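Chapter 5

Who Carries It Out? Departments, Districts and the Gap Between Them

When I started teaching this course I used to skip straight from "the minister announces a policy" to "the policy has these effects", and my students let me get away with it for years. Then Vimala Palaniappan, who shared my office at the time and had spent a good part of her working life inside a provincial water ministry, read my lecture notes and wrote one word in the margin beside that jump. The word was "How?" I've been trying to answer her ever since, and this chapter is the longest answer I've managed so far.

So far in this book we've mostly been looking at how decisions get made: elections, cabinets, budgets, the long evenings in which a bill is argued over line by line. All of that matters. But a decision made in a capital still has to travel. It goes down through a ministry, out to a district office, across a desk, and finally to somebody's front door, and it can change quite a lot on the way.

I'll use one case all the way through, so you might as well meet it now. Iltby is a hill district with a small town in the middle and a great many scattered farms. In March the provincial government launched a scheme to get safe piped water to every household there that still relied on an open spring. The list came to 1,692 households. The speech at the launch was a good one (I've read it several times, and it's in the source pack at the end of the chapter). It talked about a duty to rural families and it promised that all departments would work hand in hand.

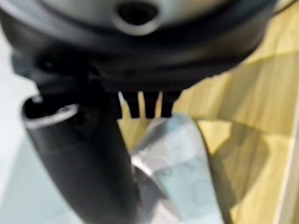

Coordination is a word you'll meet in nearly every government speech you ever read, and I'd like you to get suspicious of it, in a friendly way. Officials tend to use it as if it were a mood, something that will turn up if everyone is keen enough. I find it easier to think about as a question of how things are attached. Look at those short black prongs, side by side under one big grey housing: they all hang from the same body, and yet the left-hand one is a bit wider and stands slightly apart, and the right-hand one is the shortest. Departments are like that! Water, health and public works in Iltby all answered to the same provincial government, but they had different budgets and different reach, and one of them was used to keeping its distance.

Water had the engineers. Health had the test results, which told you which springs were making people ill. Public works had the diggers and the right to close a road. You can probably see the trouble coming. The engineers wanted to begin with the farms nearest the main pipe, because those were cheap and quick. The health office wanted to begin with the worst springs, and those were mostly at the far end of the valley. Public works wanted everybody to wait until the roads had been resurfaced - or at least to stop asking.

Tamsin Tipoki, the district officer, had to sort this out, and she had very little power to do it. She could call meetings. She could write letters. She couldn't move money from one department to another, and she couldn't give orders to an engineer. I think her position is the most interesting one in the whole story, and we'll spend a fair bit of time on it.

Before you read on, jot down what you would have done first in her place. Keep the note somewhere safe, as I'll ask you to come back to it after the section on district meetings. We begin with the letter that set up her office and what it left out.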